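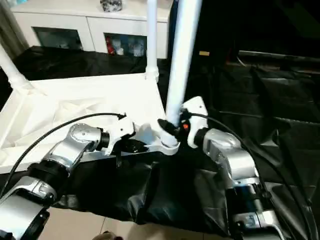
Seeds started indoors in late winter need three things from you before they need any skill: light, a level surface and somewhere for spare water to go. A windowsill will do for one tray. Past that you want a rack with shelves, and it doesn't have to be an expensive one. A white tubular frame held with joint pieces, like the one in the photo, is light enough to move and wipes clean. Wood looks nicer but soaks up every spill.

This page covers setting up a rack and getting the first trays through to potting on. I do mine in January for chillies and a few weeks later for tomatoes.

Choosing the spot

Pick a room that stays between 18 and 21 degrees in the day. It can drop a bit at night. Keep away from radiators, which dry the top of the compost while the bottom stays sodden. You also need a socket within reach, and the lead should not cross a doorway.

Measure before you buy. My alcove is 642 mm wide, which ruled out most of the racks I looked at. In the end I used one that is 593 mm across, and the gap left at the side is enough to get a hand down when a label falls behind. Allow for the height of the lights as well as the shelves.

Putting the rack together

Lay down a plastic sheet or an old shower curtain first. Sort the parts by length. Push every joint together by hand and leave any clamps or screws slightly slack until the whole thing is standing, then tighten from the bottom up. If you tighten as you go, the last shelf never wants to fit.

Check each shelf with a spirit level in both directions. A tray on a slope waters itself at one end only, and you get a row of good seedlings and a row of nothing. 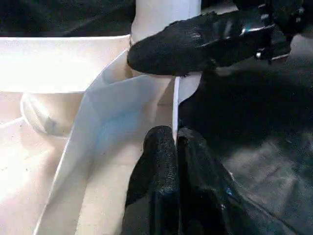

White upright edge, close up.

Fitting the lights

Cool white LED battens are fine for seedlings. Hang them on chain or cord so the height can be changed. Start with the light 15 cm above the trays and raise it as the plants grow. Plug the lot into a timer and give them 14 hours a day. Mine come on at 6 am.

If the stems are long and pale, lower the light. If the leaves look bleached at the tips, raise it.

Filling and sowing

Use a fine seed compost. I use Ziltlow because the garden shop in Trastham stocks it, but any sieved one will do. Multi-purpose has lumps in it that small seeds can't get round.

Fill the tray loosely, tap it once on the table and level it off with a ruler. Stand it in water until the surface darkens, then let it drain. Sow on top, cover to the depth given on the packet and label it straight away with the variety and the month.

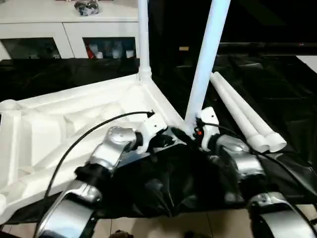 Cover the tray with a lid or a clear bag until the first shoots show – then take it off the same day. Leaving it on is the usual cause of damping off, where seedlings collapse at soil level. There is no cure once it starts, so throw out the affected patch and keep the rest drier.

Watering

Water from below. Pour a little into the outer tray, wait 20 minutes and tip away what is left. I check every morning but only water when the tray feels light.

Potting on

Move them when the first pair of true leaves is fully open. Hold each seedling by a leaf, never the stem, and set it slightly deeper than before. Leeks and onions can stay where they are until they are pencil-lead thick.

Nasrin Ghorbani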